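Home | Guides | Events | Contact

Running the Fruit Sorting Demo at an Open Day

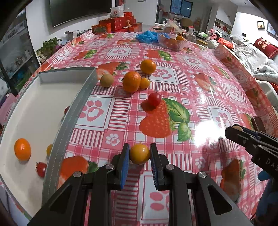
Hand-held gripper open over a small yellow-orange fruit.

1. Set the tray to the visitor's left.
2. Open the fingers fully before lowering them.
3. Close on the fruit, lift, and release over the tray.
4. Limit each turn to 4 minutes.

Ulises Riquelme, Trallmont

216 shares | 4 comments

Related
Hoson open day checklist
Cleaning finger pads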